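### 3.2 What people told me about their tables

I'll admit I went into this part of the study with a hunch. I've kept a messy kitchen table my whole life, and I figured most folks used theirs the way I do, as a mail pile with a bit of room for a plate. So when Áine Lenihan and I wrote up the questions for the Cloststead survey, we put "Where do you eat dinner?" way down near the end, like it hardly mattered. That was a mistake (mine, not Áine's!), and it cost us. We sent out 1387 forms and got 1196 back, but a fair number of people had quit before they reached that question.

The ones who stuck with it wrote a lot. They wrote in the margins, on the back, and in one case on a paper napkin stapled to the form. People love talking about tables! They told us who sits where, who moved whose chair, and which end is for homework. Quinlan (2014) found much the same thing in her work on rented rooms, and I leaned on her coding scheme pretty hard, though I dropped her "formal meal" group because hardly any of our answers fit it.

Then came the home visits. Prasert Onsri and I picked 4 households in Traltska and stayed through dinner in each one, which was the best part of the whole project and also the reason I now own three recipes for lentils. What struck me was how much clear space people kept without ever talking about it. One father told me he "never cleans up," and then spent the whole evening sliding things to the side so there'd be a bare patch in front of him. Figure 4 goes with this idea of open surface, and I come back to it in the next section when I get to the Rinaldi interviews.

**Figure 4.** Open space on a pale surface, between two dark gripper fingers.

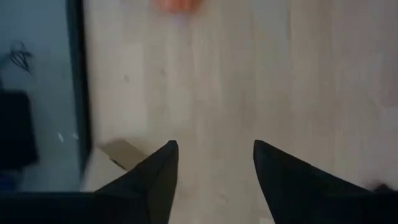
I asked him later about that bare patch and he had no idea he'd been doing it. His daughter did, though, and she laughed so hard she had to leave the room.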